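Metal Parts Bins: Sorting, Cleaning and Upkeep

Workshop notes, compiled by Nithin Fernandes 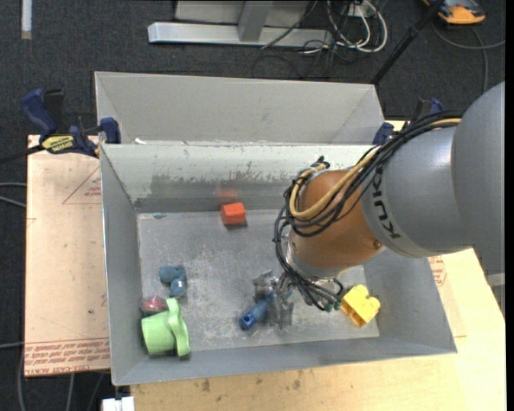 Choosing the bin

Sloping sides return small pieces to the floor of the bin, where they can be reached. Straight sides hold more for the same footprint but trap thin pieces in the corners. For mixed small items, use a wide, shallow bin and keep the fill low enough that part of the floor still shows. A bin loaded to the rim has to be dug through.

Our own bins are the Vrettos 640, bare metal, no liner.

Cleaning a scuffed floor

1. Empty the bin completely. Tip it over a tray, never over the bench.
2. Brush out the dust with a dry, stiff nylon brush. Work from the back corners forward.
3. Wipe with a damp cloth and a drop of dish soap. Rinse the cloth and wipe again.
4. Dry at once, corners included.
5. Run a fingertip in a leather glove along the rim and the base of each wall. File any burr flat and finish with 80 grit on a block.

Pale scratches are cosmetic. Leave them alone. Dark patches on a wall should be rubbed with a white cloth: if color comes off, clean again; if the patch feels rough, check for rust and treat it before refilling.

Bright metal throws reflections of colored pieces, and under a bare bulb these can be mistaken for the piece itself. Move the lamp to one side or fit a diffuser.

Cups and other hollow pieces

An open cup lying on its side collects grit and hides whatever is under it. Store cups separately, mouth down. Tap out tubes and hollow cylinders before they go back.

Dusty pieces

Wipe plastic pieces before returning them to a clean bin. A dry microfiber cloth is enough for most. Do not use solvent on painted surfaces.

Labels

Put the label on the outside front wall, below the rim. Paper tape lasts a few weeks. Hazel Iwasaki uses Warnico 3424 film labels on hers, and they have held since August.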